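How to get a bus stop moved (or fixed) on your street

Wrote this up quick after the third person asked me. We got ours shifted on Plarkthorpe Road last winter, and it's not hard, just slow. Rules differ between councils so check yours.

1. Find out who owns the stop

Not always the bus company. Often the council owns the pole and the pad, the operator only runs the timetable. Ours was Dhillon Coaches for the buses and council for everything else. Look for a stop number on the sign and ring the council with it. Ask for roads or transport, not general enquiries. General enquiries will send you in circles.

2. Work out what you're asking for

One thing. Pick it. Stop moved, shelter added, kerb lowered, light fixed. If you send a list they answer the cheapest item and close the file. We asked for the stop to go 30 metres up the hill, past the driveway of the vet clinic. That was the whole request.

3. Watch the stop yourself

Boring but it's what got us over the line. Go at the morning peak and again when school gets out. Write down:

Time each bus pulls in
Whether it can get right in to the kerb
Anyone with a pram, walker or wheelchair, and how they got on
Cars that swing out around the bus

Do it for 5 mornings if you can. Notebook is fine. Type it up the same night or you won't be able to read your own writing.
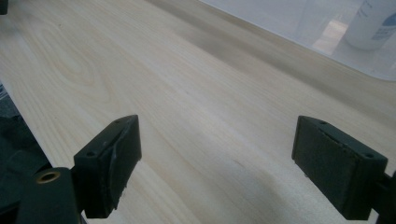 4. Write the letter

One page. Stop number in the first line, what you want in the second. Then the reasons, shortest first. Attach your notes, dont paste them in. Put a sketch map on the back with the old spot and the new spot marked, plus driveways and any trees.

Send it to the council and copy the operator. Ours went in on 11th June and the reply came in July, which I'm told is quick.

5. Talk to the neighbours before the council does

The people who'll end up with the stop out front need to hear it from you. Knock on the door. Botond Csizmadia two doors up from me was dead against it until we went and stood on the footpath together and he saw where the pole would go. He ended up writing in as well.

If someone stays opposed, say so in the letter. They'll object anyway and it looks bad if you hid it.

6. The site visit

Somebody comes out with a measuring wheel. Try and be there. They check sight lines, the slope, how far to the next stop. Too close to the next one and it's a no, ask them what the minimum is. Ask for a name and a direct number before they drive off.

7. Chase it

Ring every 3 weeks. Be nice. Keep a record of who you spoke to and when. Ours stalled over who'd pay for the new concrete pad — council wanted the operator to chip in, operator said no — and it only got moving once our councillor's office asked for an update in writting.

If they say no

Ask for the reason in writing. Then ask what would change the answer. Sometimes its just budget timing and you can put it in again next year with the same letter.

Will add the wording we used for the letter when I find the file.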